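Search this book
Enter keyword
Go

CHAPTER 9
Grasping and Placing in Unstructured Work
Innes Jardine and Aoife Keane

Whether a machine can yet clear a table or restock a parts bin depends largely on tasks much smaller than either. This chapter starts with the block. 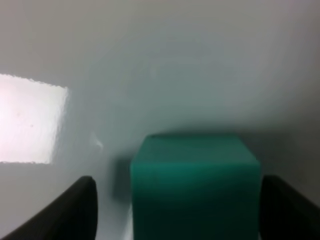
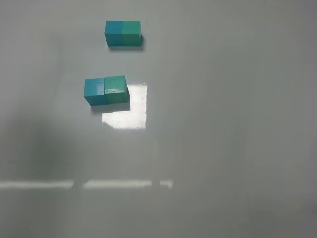
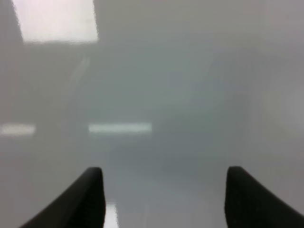

Figure 9.1 Block handling. First: a cube between the gripper fingers. Second: four cubes in two pairs on the tabletop. Third: the open gripper with nothing held.

Shares 159 | Comments 9

A cube is rigid, has flat faces and fits a parallel grasp in several orientations. Crockery, cloth and bagged goods offer few of these advantages. Success with blocks is therefore a lower bound on difficulty, and a rate measured on them should not be quoted for household work.

Nieminen and Pan logged 3,474 placements on the Josard bench and scored grasp and alignment separately. We adopt the same division. Section 9.1 defines the grasp; Section 9.2 treats placing one object flush against another, where small errors in rotation matter most. Shop-floor chores, in which fixtures remove much of this error, are deferred to Section 9.4.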